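Ticket 671
Subject: Wireless drops in the back rooms, Walczak building, Jenville
Opened by: Jadwiga Adamczyk
Assigned to: Zofia Michalski
Priority: Normal
Status: Waiting on customer

Jadwiga Adamczyk, 9:12 am
Laptops in the two back rooms lose the wireless several times a day. They show full bars, then "connected, no internet," then they come back after a minute or so. The front office is fine. Phones do it too. It started in January after the new Vimby access points went in. I've restarted the one in the hallway twice and it made no difference.

Zofia Michalski, 9:40 am
Thanks. Please send me the following:
- the light color on the hallway access point during a drop
- whether wired computers lose internet at the same moment
- the log export (Vimby admin page, Maintenance, Export log)
Please don't do a factory reset yet. It clears the log.

Jadwiga Adamczyk, 11:05 am
Light stays blue. The wired desktop at the front kept working through two drops. Log attached.

Zofia Michalski, 1:30 pm
The log has 196 disconnects in it. Nearly all of them are devices moving from the hallway unit to the front office unit and back again. Both units are set to full transmit power and both are on channel 6. From the back rooms a laptop can hear both, doesn't get a good signal from either, and keeps switching.

Changes made remotely:
1. Front office unit moved to channel 1, hallway unit to channel 11.
2. Transmit power on the front office unit lowered from High to Medium.
3. Fast roaming turned off on both. Some older laptops don't handle it well.
4. Lease time on the Cloltano router was set to 10 minutes. Changed to 24 hours.

Please use it as normal until tomorrow afternoon and write down the time of any drop.

Jadwiga Adamczyk, 2:15 pm (next day)
Better. The first back room had no drops. The second one had three, at 9:50, 11:20 and 1:05. A file copy that takes seconds up front took several minutes in there.

Zofia Michalski, 2:50 pm
Those times match weak signal entries for the hallway unit, so the settings are probably as good as they will get. The back half of the floor is 800 square feet with a block wall down the middle, and one unit in the hallway isn't enough for it. I suggest a third unit in the second back room. There is a spare cable run in the ceiling, but I don't know if it is live. Can you send what you have of the long wall in there?

Jadwiga Adamczyk, 3:35 pm
From the second back room:
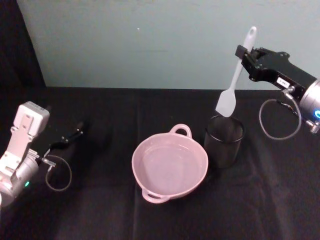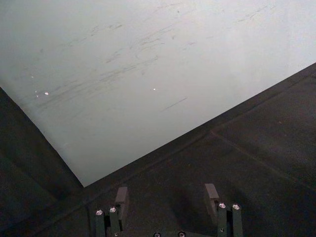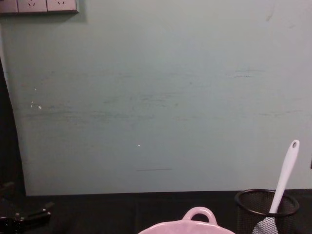
The spare cable comes down inside the ceiling near the door, and it has a tag on it but no plug. I can't tell where the other end goes. If it's dead, can the new unit run as a repeater off the hallway one? In the last picture there is an outlet panel with three sockets at the top left of the wall, so it could take its power there. I don't mind screw holes, the paint on that wall is already streaked across the middle.

Zofia Michalski, 4:10 pm
A repeater will work but it cuts the speed, so the cable is still my first choice. Look in the network cabinet for a loose cable with the same tag number. If you find it, send me the number and I'll bring a plug and a tester. If you don't, I'll set the unit up as a repeater on that outlet and put it as high as the power cord allows. Keep it clear of anything metal.

Leaving this open until I have the tag number.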